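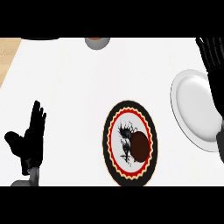
The plate task in simulation, with a brown disc on the patterned plate and an empty white plate to the right.

The fault that held up Fernitz for most of a winter first showed itself as a good score.

Fernitz is a table-service program run by Brirkico, a small automation company that builds software for two-armed robots. The job sounds easy. A pair of robot hands has to move food from one plate to another on a crowded table without knocking anything over. The company trains its software in a simulator called Restau and then moves it to a real machine, known in the shop as Bravo.

In February the software had passed 700 trials in a row in Restau. On its first day on Bravo, the right hand came down on the rim of a plate and kept pushing. The plate tipped and broke. The arm did not stop until an operator hit the emergency switch 2 seconds later.

No one was hurt, but the company's rules treat any unplanned contact that needs the switch as a safety matter. Work on Bravo stopped for 21 days.

Engineers looked at the force limit first. It was set correctly and it worked when tested by hand. The wrist sensors were fine too. The cause was in Restau. To make the simulator run faster, someone had given the plates a simple contact shape, a flat disc with no raised rim. On screen the plates looked right, with rims and shading. To the physics engine the rim was not there. A hand could pass through it and get no force back, and the trial still counted as a pass.

The software had learned to reach for food by a path that ran straight through the edge of the plate. On the real table it met something solid and read the resistance as a sign that it had not gone far enough.

That left a second question, which was why the force limit had not cut in. The limit was measured over a window of time, and each small push reset the window before it filled. The hand could lean on a plate for as long as it liked.

Both faults have been fixed. Plates in Restau now have a full contact shape, and trials take longer to run. The force limit on Bravo no longer resets. Any trial in which a hand touches a rim is marked for review, even if the food ends up in the right place.

The pass rate dropped sharply after the change and has been climbing since. As of October 2018, Bravo is back on plates, at half speed, with an operator standing at the switch.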